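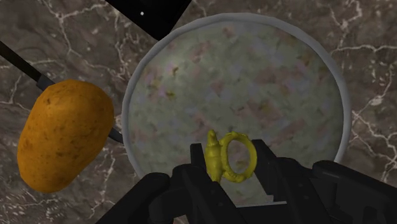 Grand bol rond sur marbre veiné, vu de dessus (rendu 3D)

Ticket 449 - Portail Zevside / dépôt de pièces
Ouvert le 24 mars 2019
Demandeur : greffe Carnano
Priorité : haute
Statut : résolu, surveillance

Problème signalé
Dossier en diffamation, version publique des conclusions. Les noms des parties mineures sont noircis à l'écran mais ressortent au copier-coller. Un journaliste a prévenu le greffe par téléphone. Audience sur l'immunité de la commune maintenue, donc on ne peut pas dépublier tout le dossier. Urgent.

09:12
Reproduit. Firefox et Chrome pareil. Sélection du paragraphe sous le bandeau noir, coller dans un éditeur, nom complet lisible. Pas un bug d'affichage, le texte est toujours dans le PDF.

09:20
Accès public coupé sur les pièces du dossier uniquement. Le rôle et les dates d'audience restent visibles. Greffe prévenu.

09:48
Regardé les journaux d'export. Module d'occultation Kuruc appelé, retour OK, mais l'étape d'aplatissement n'est pas lancée. Avant la mise à jour elle l'était. Paramètre "aplatir" revenu à non, valeur par defaut.

10:05
Remis à oui, relancé sur une pièce. Texte parti, bandeau toujours là. Par contre recherche plein texte : le nom sort encore dans les résultats. L'index n'est pas reconstruit tout seul.

10:31
Purge de l'index du dossier + reconstruction. Plus rien à la recherche. Vérifié aussi les métadonnées : le titre du fichier contenait un prénom sur une pièce. Corrigé à la main.

11:15
Requête sur tous les dépôts depuis la mise à jour. 73 pièces exportées sans aplatissement, dont 65 sans aucune occultation demandée (donc rien à faire). Reste à traiter les autres, toutes coupées en attendant.

11:40
Question du greffe : qui a téléchargé ? Extraction des accès transmise par le canal habituel, pas dans ce ticket. Merci de ne PAS coller de noms de parties ici, j'ai dû en effacer un dans le premier message.

13:55
Pièces retraitées, contrôlées une par une avec copier-coller, recherche et métadonnées. Accès public rouvert. Le cabinet Zadell demande une attestation écrite pour le juge, transmis au service juridique, c'est pas nous qui signons.

14:10
Cache des aperçus oublié !! Vidé sur les deux serveurs. Les anciennes vignettes étaient lisibles en zoomant.

Reste à faire
- test automatique après chaque mise à jour du module
- demander à Kuruc pourquoi le paramètre saute, réponse pas encore reçue
- conserver les journaux jusqu'en juillet, demande du greffe
- surveillance 7 jours puis cloture si rien ne remonte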